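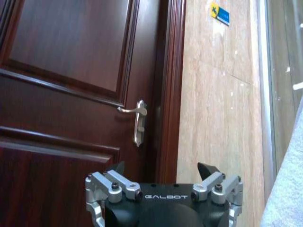 Old doors at Ninosholm get a second life

20 Apr 2025

I went over to the Ninosholm building last week expecting to stay ten minutes, and I was there until they locked up. If you haven't been by since January, the big news is that the interior doors are staying! The owners had a quote for new flat white ones all the way through, and the tenants (a pretty vocal bunch, bless them) asked whether the dark paneled ones could be fixed up instead.

So that's what is happening. Kiran Bhatt and Harsh Bansal, who run the two-person shop Bajpai over on the canal side, have been working floor by floor. The doors get cleaned, the worst scratches get filled and colored, and then it's lacquer on the panels and moldings. Kiran told me the moldings eat up most of the time - every little step in the trim collects old polish, and you have to go after it with a soft brush.

The lever handles are staying too, backplates and all. I'm so glad about this. A plain round knob next to all that red-brown wood would have looked silly to me, and Grernon, the hardware place that's doing the locks, says the old mechanisms mostly needed a good cleaning and a few new springs. Keys are being recut where people have lost theirs. Bring 5 dollars and your unit number to the front desk.

The stone on the hallway walls isn't part of the job, apart from a wash. Chia-jung Tsai from the building office said they got a price of 900 dollars for polishing one hallway and decided the beige tile could wait a while. Fair enough! She did ask me to pass along that people should please stop taping notes to it. There's a cork board downstairs.

Valtteri Rautiainen on the second floor got his door back first and has been showing it to anyone who walks past, me included. His only complaint is that it sticks a little in the evening. Harsh is coming back to plane the edge.

The upper floors are next. You'll get a slip under your door two days before yours comes off its hinges, and a temporary one goes up the same morning. Questions go to Chia-jung in room 459, mornings only.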